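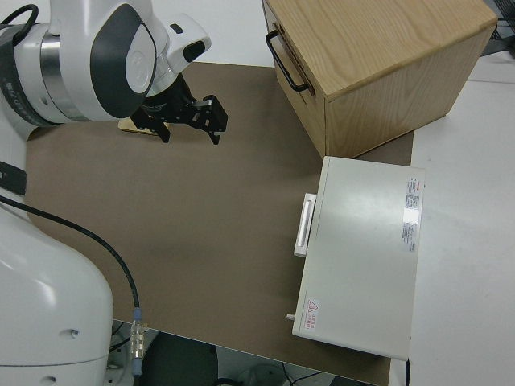
Figure 4.1. The arm over the bench mat, gripper pointing down, with a small wood block under it.

Chapter 4
Setting the Table: Mats, Reach, and the Things You Pick Up

By the time most people get to this chapter they have an arm that is bolted down, wired up, and willing to move when asked, and they are itching to make it do something. I understand the itch very well. When Graham Inskip and I finished our first build in the shared workshop at Brarkcombe, we spent a whole evening sending the gripper up and down over bare tabletop, delighted with ourselves, and then put a cup under it and knocked the cup straight onto the floor. It was a good cup, too.

So before we write a single pick-up routine, I'd like us to spend a chapter on the table itself. You may be tempted to skip ahead to Chapter 5, and I can't stop you, but please at least read the section on reach, which will save you some crockery.

4.1 The mat

A white tabletop is lovely to look at and a nuisance to work on. Things slide, the overhead light bounces back at you, and small pale parts vanish. A plain brown mat cures most of this for very little money. Buy one bigger than you think you need. Ours was too small for the first year and we were forever nudging it around, which meant that every position we had saved was wrong by the morning.

Once the mat is down, tape the back corners and leave it alone. Take the front left corner of the mat as your zero and measure everything from there, in millimeters. Pichit Sombatkul, who taught the Millham beginners' course for years and read a draft of these pages, likes to put a pencil tick every 100 millimeters along the front and left sides. I used to think this was fussy, and now I do it on every bench I set up.

Cables deserve a word here as well. Run the ones you use every day behind the arm, and if a lead has to cross the mat, write down where it lies and keep your test moves away from it. A loose connector at the front edge of a table will find your sleeve sooner or later.

4.2 Reach, and the room around it

The distance printed in your arm's manual is measured with the arm stretched nearly straight, and an arm stretched straight is about as handy as you are when changing a light bulb on tiptoe. Leave a margin. I take 60 millimeters off the stated reach and draw my working line there, and I add the same again around anything tall – a cabinet, a post, an oven door that may be standing open.

Our own line came out at 471 millimeters from the center of the base, a number I have written on so many scraps of tape that I could recite it in my sleep. Yours will be different, and you will find it in Exercise 4.2 by walking the gripper outward in small steps with one hand on the stop button. Keep the speed low while you do this. Ratree Klinhom runs hers at a crawl for the first 200 moves after any change to the bench, and her gripper fingers are still the original pair.

4.3 Choosing things to pick up

Begin with a block. It has flat sides, it doesn't roll, and it won't mind being dropped. When you can lift it and set it down again without thinking, go on to household things, and this is where the work becomes a real pleasure, at least to me. 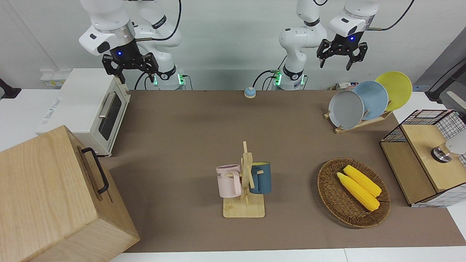 Figure 4.2. A kitchen layout on the mat for two arms: mug tree, dish rack, toaster oven, and a basket with two corn cobs.

Each of these asks something different of you. A mug on a peg has to come up and off before it comes toward you, and a handle gives you a narrow place to grip. Plates on edge are thin and stand close to their neighbors, so the fingers need to come down between them fairly straight. Corn is bumpy and lies at whatever angle it likes. An oven door swings on a hinge, and your gripper has to follow the curve of it, a subject we'll put off until Chapter 7.

With two arms there is also the matter of who goes where. Notice that the labels follow the robot's point of view: its right arm is on the left side of Figure 4.2. Mark the bases with tape before you begin, R and L, and use those letters in your notes and your code. Decha Ratanaporn and I once lost most of an afternoon at Gurkden to a swapped pair of names.

Before you start

For the exercises you will need your mat, a steel rule, a soft pencil, masking tape, and one wooden block. Clear the bench, switch the arm on, and let it sit in its home position while you read through Exercise 4.1, which begins on the next page.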